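Budget for the Fingers First

Most equipment requests for a two-armed robot put the arms on the first line and everything else under "accessories." I have written requests that way myself, and I think it is the wrong order. The arms are the part of the purchase least likely to cause trouble. The money that decides whether the work gets done sits at the ends of them. 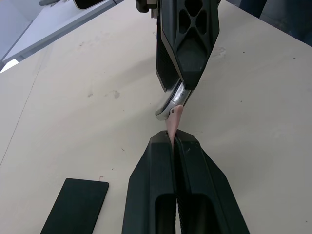
Soft material is where this shows up. A rigid part forgives a mediocre gripper. You can close on it too hard, or a little off center, and it stays where it is. Something small and stretchy needs one surface to hold it and another to pull against, and those two surfaces may not want to be the same shape. One hand might do best with ridged plastic fingers that close flat. The other might need a thin piece of smooth metal with a hook in it. Neither of those is a large purchase. Both of them tend to be missing from the request.

At Wendaletti, where I planned equipment for a small handling group, our first request had 28 lines. Two of them covered anything that would touch the work. The rest were arms, mounts, controllers, cables, a computer, a table and a service contract. It was approved in February without much discussion, and by the time the arms were running we were back asking for more money for fingers. The second request was a fraction of the first and took longer to get signed, because it looked like we had forgotten something. We had.

I now think a first budget should set aside money for end tooling as its own category, with its own total, and that the total should be large enough to get it wrong several times. People who approve budgets don't like that sentence. They want to know which finger you need. The true answer is that you will know after you have tried a few, and a plan that pretends otherwise only moves the cost to a later quarter.

The usual objection is that a good supplier will tell you what to buy. Sometimes this works. For the Nader line, which handled molded caps, the stock gripper that came with the arm was fine and still is. But the caps were hard, dry and all the same size. When the Wiegand project came along with soft goods, the supplier's recommendation was a more expensive gripper with finer force control. It was a good machine. It also did nothing about the tip being too thick to get under an edge. Force control is a fine thing to have once you are holding the object.

What helped was cheap. We ordered fingers in batches, changed the angle of the tip, roughened one face and left the opposite face smooth. Over the length of the project we went through 193 finger pieces, counting the ones that broke and the ones that never got past a first trial. I know the number because every one of them had to be entered on a purchase form, and I filled out the forms. If that process had been a single line with a cap on it, I would have saved several weeks of signatures.

There is a second item that gets left out, and that is wear. Printed and molded fingers lose their texture. Metal ones get bent. Table surfaces get scuffed and spotted, and if you use cameras to see small things on a light background, sooner or later a mark on the table starts to matter. None of this is a failure. It is the same as brake pads. But equipment budgets are usually built around a purchase date, and wear happens afterward, so it lands on whoever is running the cell and has no line to charge it to. I would put a yearly figure in for replacement fingers, fasteners and surface material, and I would make it a figure that no one has to defend each time.

The third item is cameras at the wrist. A good overhead camera is easy to justify because it shows up well in a proposal drawing. A small camera on each wrist is harder to sell and more useful for close work. If the budget only allows one or the other, and the job is small soft parts, I would buy the wrist cameras and hang something inexpensive overhead.

Where should the money come from? In my experience it can come from the arms. Buyers pay for reach and payload they will never use. Stutska, the last cell I planned, was specified at first with arms rated for loads far beyond anything on the table. Almost 50 percent of the arm price was for capacity we had no use for. We dropped a size, kept the same repeatability, and moved the difference to tooling and spares. The person who lost something in that exchange was the one who wanted room to grow. That is a fair thing to want, and I would still say to buy the bigger arm when the bigger job exists.

A planner reading this may say that a flexible tooling line is an invitation to waste. It can be. I would handle it with a monthly look at what was ordered and why, and with a rule that anything over 100 dollars apiece needs a second signature. Below that, let the people at the table order what they need. They are the ones who can see the material slipping.

The next request I write will start with the part that touches the work, then what carries it, then what moves it. The arms will be on the second page.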